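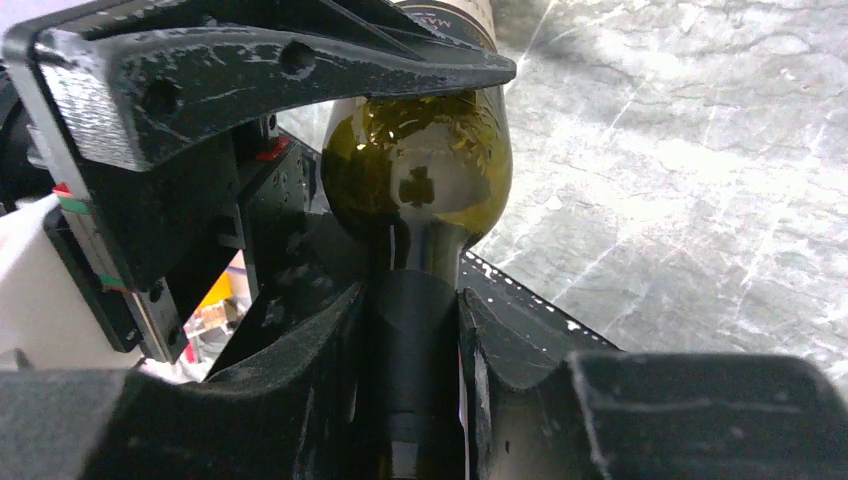
Skunport Bottle Returns - data card

What this is
A table of container returns logged at the Skunport depot over one winter, May to August. Each row is one drop-off, with the number of containers by material and the refund paid. The table has 2805 rows. It was put together for people working on local recycling policy, and for anyone who wants a small, tidy dataset to practise on.

Files
returns.csv - one row per drop-off
materials.csv - lookup for the material codes
rejects.csv - 264 drop-offs where at least one container was refused
CHANGES.txt - corrections made after the first release

Columns in returns.csv
drop_id: integer, unique, no meaning beyond that
month: 5 to 8
hour: hour the drop-off was closed at the counter, 24-hour clock
glass, alu, pet, carton: container counts, blank if none
refund_cents: total paid, in cents
channel: C for counter, B for bag drop

Glass
Glass is split by colour in the lookup but not in the main table. The depot sorts into three bays: clear (GC), green (GG) and brown (GB). Olive and dead-leaf wine glass goes in with green. Staff make that call by eye, and two people won't always agree on a dark bottle, so we left colour out of the row counts and kept it for the monthly totals.

Wine and spirit bottles were not eligible for a refund at Skunport during the collection period. People brought them in anyway. They were accepted for recycling, counted in rejects.csv with reason code W or S, and paid at zero. Lids are meant to come off first. Sleeves and pourers that don't come off without tools are left on.
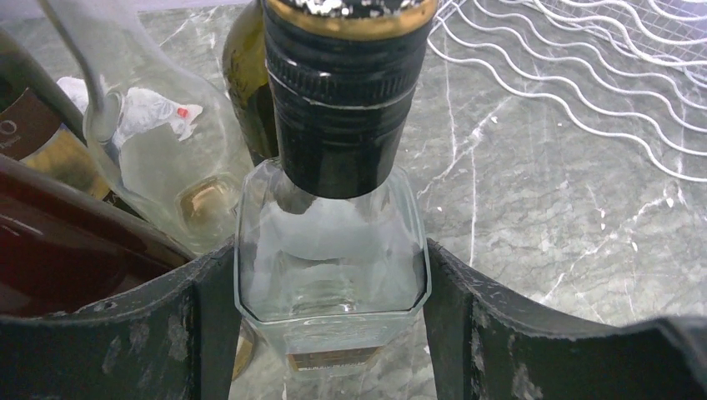
Reason code L covers anything where the label or barcode couldn't be read, and code D is for damage. A drop-off can carry more than one code, separated by a semicolon.

Known problems
The bag drop counts for May are low. The Flandard counter jammed and bags over 300 containers were entered as 300. These rows have capped = 1.
Hour is missing for all bag drops.
A few rows in June have the carton and PET columns swapped. We fixed the ones we could check against the paper sheets.
Refunds don't always equal ten cents times the count, as the depot rounds split payments.

Not included
No names, account numbers or payment details were collected. Postcodes were removed before release. Commercial pick-ups by Lyimo are not in here - they run on a separate docket system.

Loading
The files are UTF-8 with a header row. Read blanks in the count columns as zero. Older copies used a semicolon as the separator, so check which version you have. Sorting on drop_id does not give you time order.

Licence
Free to use and share with credit to the Bremamau Waste Data Project.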